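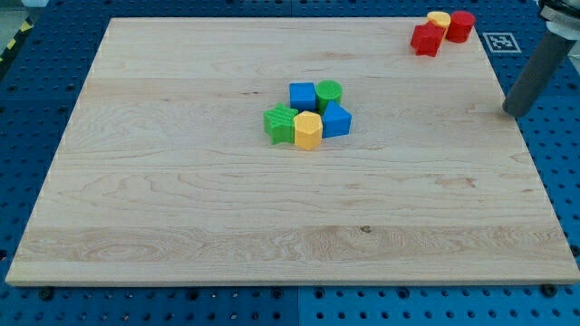

Item 3: shape blocks on the large board.

Cullach > Playroom and Toy Library > Meetings > Minutes

Minutes of the meeting held on 9th March in the back room at Cullach

1. Minutes of the last meeting
Agreed, once "sand try" had been corrected to "sand tray". The December minutes are still missing a second page and the meeting has stopped expecting it.

2. Matters arising
The Gralton cupboard has been emptied. Its contents are now in the corridor, which was felt to be progress of a kind. The door still sticks.

3. Shape blocks
The sorting blocks were looked at on the large board. The green star, the yellow hexagon, the blue cube, the green cylinder and the blue triangular prism were put forward as the set for the under-threes' table. The smaller group of three towards the far corner of the board was held over for a separate discussion, and got one.

The textured surfaces were generally liked. The ridges on the sides of the star came in for particular praise, as did the raised bumps on top of the cylinder. It was pointed out that textures also hold on to jam. A nailbrush will be added to the washing-up bowl.

There was a longish exchange on whether the yellow block should be called a hexagon or a hexagonal prism on the label. The meeting favoured accuracy, then looked at the size of the label. It will say "hexagon".

On the three in the corner, one view was that they should go in the same bag as the rest, and another that a bag nobody can lift is no use to a pushchair. Agreed: 2 bags, one label each, both in the same crate.

4. The board
The board is to stay. It has a pale finish, a handsome swirl in the grain and one small knot, which a parent had reported as a stain and had been scrubbing at. Agreed that the knot be left in peace.

A request to use the board for the cake stall was declined — it was declined last year as well.

5. Money
The balance stands at £2,093. Jelamden quoted £700 for new shelving in the corridor. Dumitrescu quoted £400 for much the same shelving without the doors. Doors were discussed in light of item 2 and the cheaper quote was accepted.

6. Any other business
The kettle has been descaled. The minutes record thanks.
A single mitten remains unclaimed and will go on the hook by the entrance.
The notice about buggies is to be reprinted in a larger size and a milder tone.

Actions
Nailbrush: buy before the next session.
Labels: write, and check the spelling of "cylinder".
Corridor: clear enough of it for the shelves to go up.

Next meeting: same room, heating permitting.

Contact the playroom | © Cullach Playroom and Toy Library | Back to top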